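Levholm Shared Workroom: Tables and Small Equipment

Gallery 4, November
Text and layout: Noemí Varela

The pages in this gallery record the furniture and loose equipment of the Levholm workroom as set up for the winter term. Earlier galleries cover the storage wall, the print corner and the entry hall. Entries are grouped by location, starting at the door. Item numbers refer to the room inventory, which is kept in the binder at the front desk.

Scope

The workroom is on the ground floor of the Isstead building, on the courtyard side. It is used for layout work, small assembly, reading groups and open desk hours. Tables are shared. Items left on them overnight are moved to the shelf by the door and stay there until the end of the month.

Changes since Gallery 3

The long table has been moved away from the radiator and now stands parallel to the windows. Clearance on the window side is 100 cm, enough for a chair and a person passing behind it. The old cable channel was removed and the floor patched. Two of the desk lamps went to the Cuevas annex and will not be replaced this term.

The power strip at the far end was exchanged for one with a longer lead. The lead is 300 cm and is fixed to the underside of the table with screw clips. Do not pull it out to reach the wall socket; use the extension in drawer 49.

Table surfaces

The tops are light wood in sections, butted together. The seams are closed by connectors from below and should be checked when a table is moved. A raised seam catches paper and makes a mouse skip. If an edge stands proud, loosen both connectors, press the sections level and tighten again, alternating sides. Clean with a damp cloth and dry at once. No solvent. Adhesive residue comes off with a plastic scraper held flat.

Mice and pads

Wireless mice are checked at the start of each month. Test on a pad, not on bare wood, as the grain gives uneven tracking on some units. Pads of any shape are accepted if they lie flat and the printed surface is intact. Wipe the underside of the mouse before blaming the battery. Spare batteries are in the Brireck cabinet, second shelf. Used ones go in the jar next to it.

Drinks

Bottles with a closing cap may stand on the long table. Pitchers and cups are kept toward one side, clear of paper and electronics. Cups are restocked from the kitchen.

Long table, inventory no. 2057

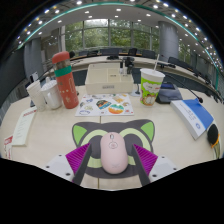

Pink wireless mouse over the cat-shaped pad, dark gray with green ears. Sticker sheet and white divided tray box behind; red-orange bottle, white pitcher and paper cups to the left.

Notes to the entry

Sticker sheets are stored flat. Sheets that have curled can go under the cutting mat for a day. Divided tray boxes are for small parts and should be labeled on the front face, with the label readable from a seated position. Microphone stands are returned to the audio shelf after use, stem upright.

Corrections to inventory numbers can be left in the binder or sent to the front desk. Gallery 5 will cover the shelving on the courtyard side.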